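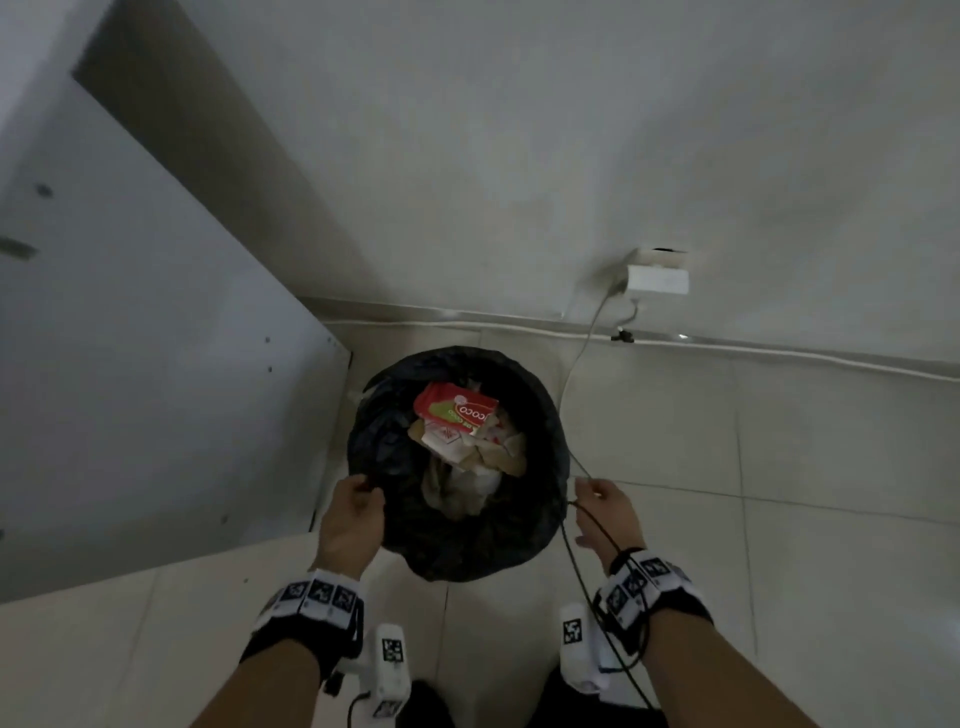 Bag task, both hands on the rim of the bag, marker bands on the wrists.

Minutes - Getura perception and planning group
Wed 19 April

1. Wrist tracking
The markers on the wrist bands are difficult when a band is tilted. Gundia now keeps the last good pose for 2 frames and then reports a lost track. It was agreed that the planner must receive this as a separate status, not as a zero pose.

2. Black bag in black bin
The segmentation still joins the rim of the bag with the bin. Of 752 labeled clips, 69 have a wrong rim line. Biseo proposed to label the rim again by hand in these clips only. Agreed. The dim clips stay in the set.

3. Planner
Tamuno showed the new grasp order: left hand first, then right, then lift. The simulation takes 100 ms for each replan and this is too slow. The cables are not in the collision model yet - this point is open from December.

4. Tools
The replay viewer closes when a clip has no depth file. Getura will repair it before the next labeling round.

Actions
Gundia: lost track status
Biseo: rim labels
Tamuno: replan time, cable model
Getura: viewer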